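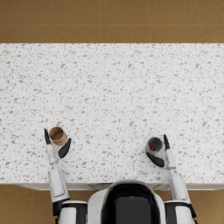
누치트, 양팔 로봇 2대 도입 예산 확정…시뮬레이션 먼저 돌린다

2025년 7월 14일

케이터링 업체 누치트(Nuchit)가 음료 준비대에 쓸 양팔 휴머노이드 로봇 2대를 구매하기로 하고 하반기 설비 예산에 반영했다. 공급은 사바(Sava)가 맡는다. 계약 금액은 공개하지 않았다.

누치트는 지난 2월부터 도입 방식을 검토해 왔다. 처음에는 매장 한 곳에 장비를 빌려 시험하는 방안이 유력했으나, 작업대를 비워야 하는 기간이 길어진다는 현장 의견에 따라 시뮬레이션을 먼저 진행하는 쪽으로 계획을 바꿨다. 시뮬레이션 환경 제작은 소프트웨어 업체 기스테로(Gistero)가 담당한다.

가상 작업대에서는 로봇이 양쪽 그리퍼로 컵을 하나씩 잡는 동작을 다룬다. 갈색 종이컵과 짙은 회색 컵처럼 색이 다른 용기를 함께 쓴다. 회사는 컵을 잡는 위치와 두 팔의 간격, 작업대 앞에 서는 거리를 바꿔 가며 결과를 기록하고 있다. 이 기록은 그리퍼 규격과 작업대 치수를 정하는 데 쓰인다.

검수 기준도 계약서에 들어갔다. 납품 전 시뮬레이션에서 컵 집기 동작을 500회 수행하고, 그 결과를 누치트와 사바가 함께 확인한 뒤 본체를 발주한다. 기준에 미치지 못하면 사바가 그리퍼를 교체해 다시 시험해야 한다. 재시험 비용은 사바가 부담한다.

예산은 본체 구매비와 설치비, 유지보수비로 나뉜다. 유지보수 계약 기간은 2년이며 소모품인 그리퍼 손가락 교체가 포함된다. 바닥 보강과 전기 공사 비용은 별도 항목으로 잡았다. 누치트는 당초 작업대 상판도 새로 제작할 계획이었으나, 기존 상판을 그대로 쓰고 남는 금액을 예비비로 돌렸다.

설치 장소는 푸도프(Fudov) 지점이다. 이 지점은 준비 공간이 넓고 직원 동선과 로봇 작업 구역을 나누기 쉬워 우선 대상으로 정해졌다. 로봇은 작업대 한쪽에 나란히 배치되며, 직원은 맞은편에서 재료를 채우고 완성된 음료를 옮긴다. 안전 울타리를 둘지, 바닥 센서로 대신할지는 아직 정하지 않았다. 두 방식의 견적은 설치 업체가 각각 제출하기로 했다.

회사 측은 이번 도입으로 인력을 줄일 계획은 없다고 밝혔다. 푸도프 지점 직원들은 설치 전에 비상 정지와 청소 절차 교육을 받는다. 교육비는 설치비 항목에서 지출한다.

다른 지점으로 확대할지는 내년 2월 예산 심의 때 다시 논의한다. 누치트는 그때까지 푸도프 지점의 가동 시간과 수리 내역, 컵 파손 건수를 집계해 심의 자료로 제출할 예정이다.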